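Notebook, February, Saturday, evening

Worked on the recordings of the Turow concert, the second half only. Ese brought the drive at noon and we copied everything twice before we opened anything. There are 28 files. The names follow the order of recording, which is different from the order of the programme, so I made a small table on the next page with both.

The song "Varlow" exists in 3 takes. Take 1 has a click at the first chorus. Take 2 is clean, but the singer comes in early and the audience is already clapping over the last line. Take 3 is the best for me. Ese prefers take 2 for the feeling. We did not decide. Danica Šimko should listen on the big speakers and say her opinion.
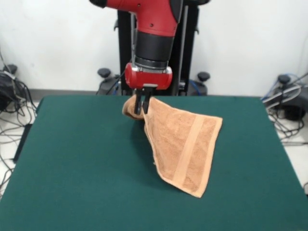 Arm with one corner of the towel lifted, green table.

Levels: I lowered the audience microphones by 4 dB in all songs except the encore. With the full level, the low voice in "Issahaku" disappears behind the people. I tried also a short fade between the songs, but it sounds like a radio programme and I took it away again. The clapping stays as it is.

Video clips for the fan page: Zureck wants them not longer than 20 seconds, with the title of the song in the first picture. I cut the first one from the drum solo. The sound is a little behind the picture, you notice it on the cymbals. I moved it by hand and it is better, still not perfect. To check again with fresh ears.

Open things:
Ask Danica for the correct spelling of the guest singer, the programme and the poster do not agree.
Ese to look for the missing introduction speech, maybe it is on the old card.
Export of "Varlow" waits for the decision about the take.
Second copy of the drive is in the grey cupboard, upper shelf.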